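Tribunal sets aside Stukley rental licensing by-law

25 May 2019

The Municipality of Stukley has been told that it cannot enforce the central provisions of its residential rental licensing by-law, after an appeal tribunal found that council had exceeded the powers given to it under provincial legislation. The decision, released to the parties late in the week and posted on the municipal website this morning, takes effect immediately.

The by-law required the owner of every rented dwelling in the municipality to hold a licence, to renew it each year and to permit an inspection of the premises as a condition of renewal. The annual fee was set at $2,000 for each dwelling, whatever its size or age. Owners who failed to obtain a licence faced an escalating series of penalties and, on a third offence, an order prohibiting the unit from being rented.

In a written decision, the tribunal ruled by 2 votes to 1 that the fee could not be justified as the recovery of administrative costs. The majority found that the municipality had produced no study linking the amount charged to the expense of running the program, and that a charge of this kind, in the absence of such a link, was properly characterized as a tax. Municipalities have no general authority to impose taxes of that nature without express permission from the legislature.

The majority also struck out section 4, which made a licence conditional on the owner's consent to entry. It held that a municipality may inspect a dwelling in the circumstances set out in the governing statute, with notice and, where the occupant refuses, under a warrant. It may not obtain by contract a power that the legislature has chosen to limit.

The dissenting member would have upheld the by-law in its entirety. In her view the fee fell within the range that a reasonable council could have adopted, and the inspection provision did no more than spell out a term to which owners were free to agree or not. She wrote that the majority had given too little weight to the evidence of overcrowding and fire risk that had been placed before council when the by-law was debated.
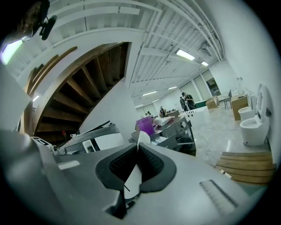

The challenge was brought by Sutter Properties, which manages rental housing in Stukley and in the neighbouring township of Etier. Its counsel, Liesl Steiner, said the company was satisfied with the outcome and had never objected to the enforcement of ordinary building and fire standards.

"Those standards exist, they apply to every building, and there are officers whose job it is to enforce them," Ms. Steiner said. "Our client's position throughout has been that the municipality should use the powers it was given. The tribunal has agreed with that position on both of the questions that were put to it."

She added that the company would be seeking the return of licence fees paid under protest, with interest, and that it expected other owners to do the same. The tribunal did not order a refund. It noted that the matter had not been fully argued and left the parties to settle it between themselves or to return for further directions.

Mayor Barry Hebden described the ruling as disappointing. Speaking outside the municipal office, he said that council had adopted the by-law following extensive public consultation and that the concerns which led to it had not gone away.

"We heard from tenants who were afraid to complain and from neighbours who had been complaining for years," Mr. Hebden said. "Council tried to deal with that in a way that paid for itself. We will now have to look at what other means are open to us, and some of those may fall on the general levy."

The mayor declined to say whether the municipality would seek leave to appeal to the courts. That question, he said, would be considered in closed session once the solicitor's report had been received. Any application for leave must be filed within the period fixed by the tribunal's rules, which expires before the regular council meeting in July. A special meeting would therefore be required if council were minded to proceed.

Reaction among councillors was divided along much the same lines as the original vote. The by-law passed by a margin of 7 to 4, with opponents arguing at the time that the cost would simply be passed on to tenants. A motion to refer the fee schedule back to staff for further study was defeated on the same evening. The tribunal made reference to that motion in its reasons, observing that the study proposed was of the very kind whose absence had proved fatal to the municipality's case.

The ruling is likely to be read with interest elsewhere. Etier has been preparing a licensing scheme of its own, modelled closely on the Stukley by-law, and had been expected to bring a draft forward before the end of the year. A statement from the township clerk said that work on the draft had been paused pending legal advice. The town of Drodaseck, which licenses only short-term rentals and charges a considerably lower fee, said that it did not consider its own by-law to be affected.

The decision does not prevent a municipality from licensing rental housing. The majority took care to state that the power to license was not in dispute, and that a scheme with a properly supported fee and a lawful inspection regime – one that followed the statute on notice and entry – would have been within council's authority. The remaining parts of the Stukley by-law, including the requirement that owners register a local contact and provide tenants with a telephone number for urgent repairs, were left standing.

Owners who currently hold a licence are not required to take any step. The municipality has suspended the collection of renewal fees, and inspections booked under section 4 have been cancelled. Tenants with concerns about heating, fire safety or the condition of a dwelling may continue to report them to the by-law enforcement office, which will deal with them under the property standards by-law. Registration of local contacts remains mandatory, and forms are available at the municipal office during regular business hours.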